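Skurnmont Community Kitchen
Progress report to the Mulcahy Fund, second period
Project: Steamed Bun Breakfasts, Zustport

1. Where we are now

In our first report we wrote that the kitchen was waiting for its electrical inspection and that no cooking had been done in it. The inspection is now passed. The breakfasts started in August and they are served every Sunday morning from half past eight until the food is finished. I am glad to report this, because the delay was long and we were afraid that the families in Zustport would lose interest before we opened the door.

They did not lose interest. In this period we served 479 breakfasts. The target in our agreement was lower for this stage, but I would ask you not to raise it for the next one. The first weeks were busy because the thing was new, and the cold months will probably be more quiet.

Besides the breakfasts we also teach. The course has the name Skurkus, after the old market hall where our group met at the beginning, and 73 people have finished it until now. It has two evenings. In the first evening they learn the dough, and in the second they learn shaping and steaming. We planned three evenings at first, but many people have work shifts and could not come for the third, so we moved the fillings to a printed sheet which they take home.

2. Equipment

With the equipment part of the grant we bought electric steamers, white plates, mixing bowls, one scale and shelves for dry storage. We chose electric steamers and not a gas range for two reasons. The gas connection would need a new permit from the building owner, and the people in the course should learn on something which they could also have at home. Most of them do not have a gas stove in their apartment.

The steamers are the small kind, with a steel basket and a glass lid. They are good for teaching, as everybody can stand near the table and see the buns. For Sunday breakfast they are slow. We start the first batch at six in the morning and keep the finished buns under cloths. This is acceptable at the moment, but if the number of guests grows more we will have to think about it again. I mention it now so that it is not a surprise in the next report.

One problem was the power. When all steamers were running together with the water boiler, the fuse went off. It happened on two Sundays. The electrician has put the boiler on a separate line and since then we had no interruption. The cost of this work was not in the budget and we paid it from the maintenance reserve, please see the remark in section 5.

3. How the work at the table is organized

In the first weeks every person did it in a different way, and we had buns that stuck together and buns that were raw in the middle. We have now agreed on one way, which is written on a card beside each steamer:

Put the shaped buns on the white plate and let them rest there.
Take off the glass lid and lay it flat on the table, to the left of the pot.
Check the water before anything goes into the basket.
Move the buns one by one from the plate to the basket and leave space between them.
Never put more than one layer in the basket.
Cover, steam, then wait some minutes before the lid is lifted.

The rule about the lid may look too small for a report. In the old arrangement it was put down wherever there was a free place, sometimes on the edge of the table, and we broke one in the second week. A new lid can be ordered only together with the basket, so it was an expensive lesson. Now each lid has its place and no more were broken.

The size of the bun was another discussion. Some members wanted big ones, as their grandmothers made them. We decided for a small round bun which fits well in the hand of a child and is cooked through in one batch time. The big ones we make only for holidays.

Moving the buns between plate and steamer, at one of the tables:

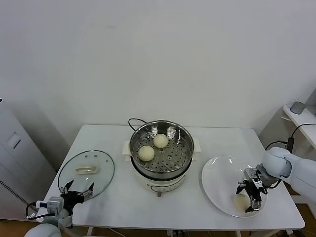
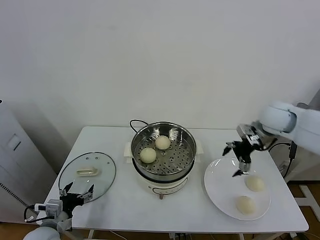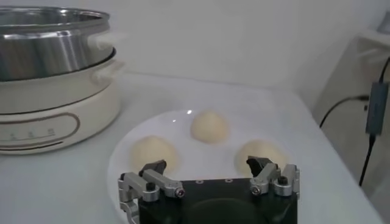
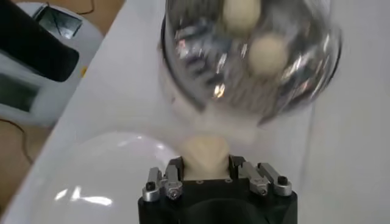

4. Difficulties

The flour price went up in the summer. We changed to bigger sacks, which are cheaper per pound, but they are heavy and our storage is down a narrow stair. For now we divide each sack into tubs on the day of delivery, before it goes down. It takes one hour and it makes a lot of dust – we clean the hallway afterwards, and the neighbors have been patient with us.

Another difficulty is language. Our course is held in English, and for a part of the participants this is the third or fourth language. Words like "knead" or "proof" are hard. We made a list with drawings, and the participants themselves wrote the translations. The list is already longer than the recipe.

We also have too few people for the early hours on Sunday. The serving shift is always full, but to come at six is not popular. We tried to make the early shift shorter and this helped a little.

5. Money

The equipment line is spent completely. The food line is lower than planned because of the late opening, and we ask for permission to move the unused part into the next period. We also ask that the electrician's invoice may be counted under installation. Both requests are written in the form which comes with this report, with copies of the receipts.

6. Next period

We would like to open one more course group in the afternoon, for people who work in the evening. The room is free at that time and the steamers are already there, so the only new cost would be flour, filling and the trainer hours. We will also try a vegetable filling with cabbage and mushroom, as many guests have asked for one without meat.

The next report will be sent at the end of the winter term. If the Fund wishes to visit before that, Sunday is the best day, and please come before ten, as later there is often nothing left to taste.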